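Open Day at the Potik Toy Workshop, Drevley

October 2019

I went to Drevley expecting to be sold something, and I was, a little. The open day was billed as a chance to see how small toys get sorted, packed and sent out. The flyer promised 11 stations. I found 4 that had anything going on, and one of those was the coffee.

Parking is on the grass behind the Brallar building. Entry is free, though you pass the shop twice.

The first room is a talk with slides. We heard that the workshop has 1,507 different pieces on its books, a number they clearly enjoy saying. No one would tell us how many are made in Drevley, and I asked twice.

The sorting tables were better. They had put out cloths, which I suspect is for visitors, and the one I stopped at had orange berries and teal leaves all over it. Pretty, but a busy pattern is a strange choice if you want people to look at small things. The turtle held up well against it: brown shell, pink head and legs, a face you could like. The bright green animal with the blocky body I never managed to name. Hippo? Dog? The purple stacked figure looked to me more like the handle of a stamp, and sitting on a red ink pad didn't help its case.
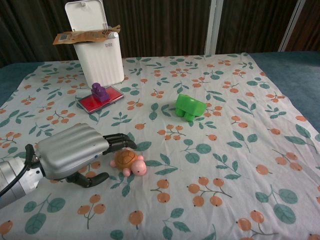

The shop

Prices are high for what you get. The Lâm range has its own shelf and costs more than the rest, for reasons the label does not go into. I bought 2 small animals for my niece and skipped the gift wrap.

They plan another open day in November. I'd go if you live close and have kids to entertain. I wouldn't drive an hour for it.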